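Support > Two-Arm Bench > Set-up Guide > Section 4
Updated November — by the Lerance documentation desk
11 comments

4. Teaching the cable task by remote control

This section explains how to show the robot the patching task with the two hand controllers. Read Section 3 first if the arms are not yet registered in Veria. One complete showing of the task is called a "take" in this guide. Plan your work so that the same operator makes all takes of one set, because two people move the controllers in different ways and the set becomes mixed.

4.1 Before the first take

1. Switch on both arms and wait until Veria shows them as ready. The hand controllers must lie in their cradles during this time.

2. Choose which port will be the target and write its number in the task sheet. Use the number printed on the switch. Do not count the ports from one side, the operator often sees the switch turned and it is easy to begin at the wrong end.

3. Set the speed limit to 100 mm per second for the free movement. For the last part of the approach, hold the slow button on the controller. The limit then goes down by itself.

4. Open the wrist view of the arm which will insert the plug. Bring the gripper near the ports and check that you can read the printed numbers and see the plug cable together in one view.

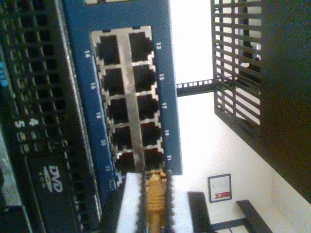

5. If the numbers are not sharp, move the arm back a little and try again. Do not turn the focus ring when a set is already started. A take with other focus must be thrown away.

6. Save the start position with the name of the port in it, for example "start_17". Veria will bring the arm to this position before every take.

Note: In Beddoe controllers the slow button is on the left side of the handle. In older ones it is under the handle, and you must press it with the middle finger.

4.2 Making a take

1. Press Record. You hear one short tone. Wait until the tone is finished before you move.

2. Pick up the plug with the arm that is nearer to it. Close the gripper slowly. The fingers should hold the plug by its body. The locking clip must stay free, otherwise it can not spring out in the port.

3. Lift the plug above the mat and stop for a moment. This short stop is useful later, when the take is divided into parts.

4. If the plug points in the wrong direction, bring the second arm close and pass the plug over. Keep both grippers over the mat during this. Open the first gripper only when the second one is fully closed, and then move the first arm away to the side — never upward, because the wrist camera cables can catch each other.
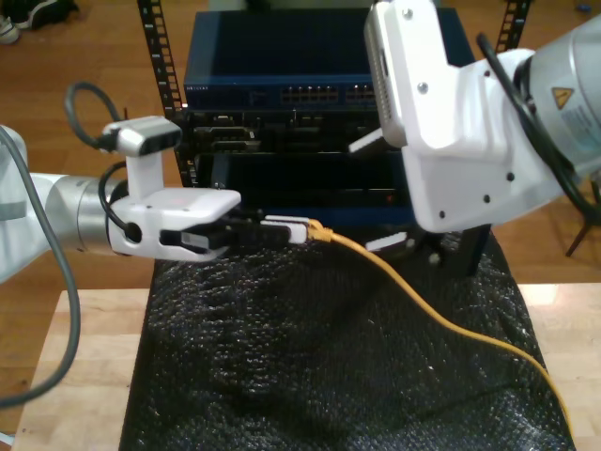 5. Move the plug in front of the target port. Hold the slow button now.

6. Push in straight until you feel the click in the controller. If you feel force but no click, go back and approach again. You may correct two times in one take. After this, stop and mark the take as "not used".

7. Open the gripper, pull back straight, and press Record again to finish.

Caution: Keep hands and tools out of the reach of both arms from the first tone until the second one. To free a caught cable, press the stop pedal first.

A set for one port is 200 takes. With a practiced operator it needs about 300 minutes, without the pauses. We recommend a change of port only after the set is complete. Small errors in the plug position are welcome in a set and you should not try to make every take the same.

4.3 Checking the arm mount

Do this check before each set and also after any hard contact with the rack. A base that moves even a little gives takes which look good on the screen but do not fit to the rest.

1. Press the stop pedal and put the controllers in their cradles.

2. Check each screw of the base flange with the hex key from the Mostach kit. It should not turn with light force. If it turns, tighten all screws of this flange crosswise.

3. Look at the bolts of the mounting plate and see that the plate lies flat on the beam.

4. Feel if the connector at the base is seated fully. The ring should be tight by hand only, without pliers.

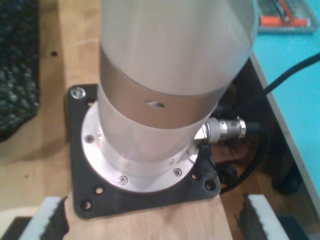
Figure 4-3. Arm base with flange, mounting plate and cable connector.

5. Let the cable hang in a free loop beside the beam. Do not tie it to the plate.

6. Release the stop pedal and send the arm to the saved start position. If the gripper does not arrive at the same place as before, repeat the registration in Section 3 and begin a new set.

Share (3)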